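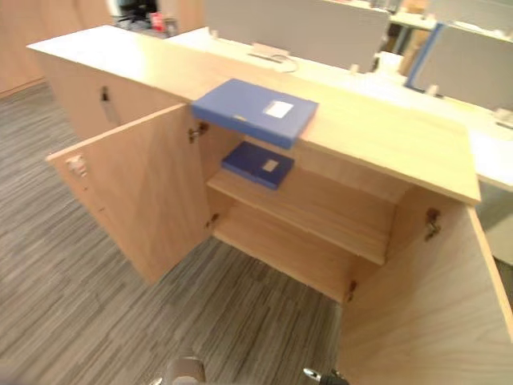
Who will pay for the new night bus between Halton and Cheetham? The town of Halton will pay for the first 6 months, and after that the two towns will share the cost.

March
By Nkechi Amadi

The night bus will start at the end of the month, the Halton transport office said. It will leave Halton station at 11 p.m. and run every hour until 4 in the morning, with 12 stops on the way. The last stop is the hospital in Cheetham, where many people finish their work late.

Until now, the last bus on this road left before ten in the evening. Hospital workers asked for a change already two years ago, and a letter to both towns collected about 3,000 names. Cheetham agreed to the plan only last week, after a long discussion over the price of the ticket.

The ticket will cost the same as in the daytime, and monthly passes will be accepted. Passengers who travel alone can ask the driver to let them off between two stops, if the place is safe for stopping.

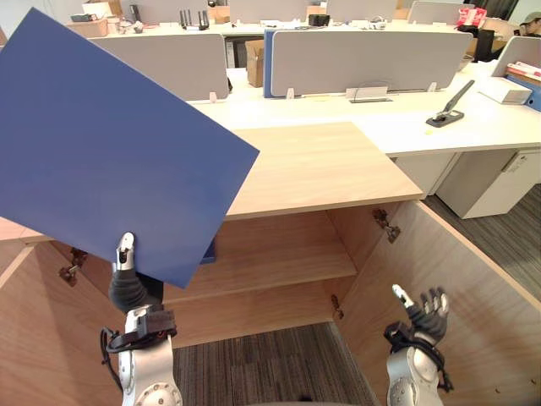
The buses will be run by Sesudik, the company that already has the day line. It is now looking for four more drivers. The company said it has received enough applications, but the training takes time, and in the first weeks some day drivers will also work at night.

Not all residents are happy. People on Brindari Street, where the road is narrow, are worried about noise under their windows. The transport office answered that the bus will drive slowly there — and that the stop near the bakery will not be used after midnight.

The timetable will be put up at the stops before the service begins. Residents can send comments to the transport office in Halton until the end of the summer.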